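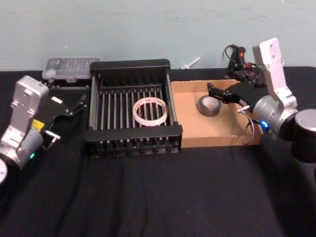

Capítulo 4
Dos brazos en una mesa: montaje en casa o en taller compartido

Empezamos por la mesa. El código, después. Quien haya hecho el capítulo anterior ya tiene los brazos cableados y la fuente probada; quien no, que vuelva atrás.

Material de este capítulo: paño negro, escurreplatos de varillas, caja de cartón baja, cinta de embalar, cinta americana. Nada caro. En Zillham montamos lo mismo en un banco prestado, con perfiles Stilimell y mucha prisa.

Tarea base: pasar un rollo del escurreplatos a la caja. Parece fácil. No lo es, las varillas enganchan los dedos.
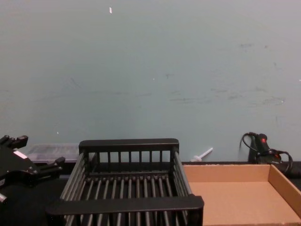
Tiempo de lectura: 4 min · 670 palabras

4.1 Antes de mover nada

Escurreplatos y caja, vacíos. Primero se aprende el camino de la pinza sin carga: abrir, bajar, subir. Repetir 40 veces por lado, apuntando cada roce. Inger Ravn propone empezar por el brazo izquierdo; Rodel Sison, por el que tenga el cable mas corto. Las dos cosas valen.

Ojo con los cables. Cualquier herramienta que se quede al fondo, con el cordón recogido y desenchufada. Lo pequeño, contra la pared.

4.2 Colocar los rollos

Cinta transparente sobre las varillas, cinta americana en la caja. La transparente da guerra a la cámara: se ven las varillas por el hueco y el contorno se pierde. El paño ayuda algo. Alisarlo antes de cada serie, las arrugas tambien confunden.

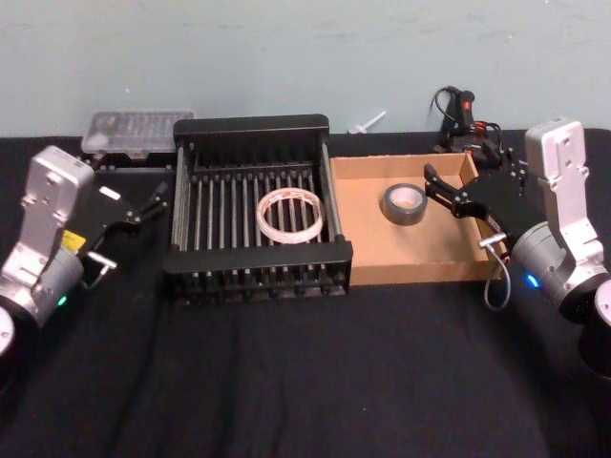 Con los rollos puestos se fija la altura de espera de las pinzas, siempre la misma, y se guarda como «reposo». Si un dedo toca el borde de la caja, subir y volver a guardar. Ewurabena Sarpong anota la postura a lápiz en el propio cuaderno de montaje; hacedlo igual. En 4.3, la primera toma.

Buscar en el libro... Buscar

Relacionados
Cap. 3: Fuente y cableado
Cap. 5: Calibrar la cámara
Anexo: Pinzas Urora, piezas de recambio

Contacto · © 2019 Piroska Boros y Boglárka Antal · Volver arriba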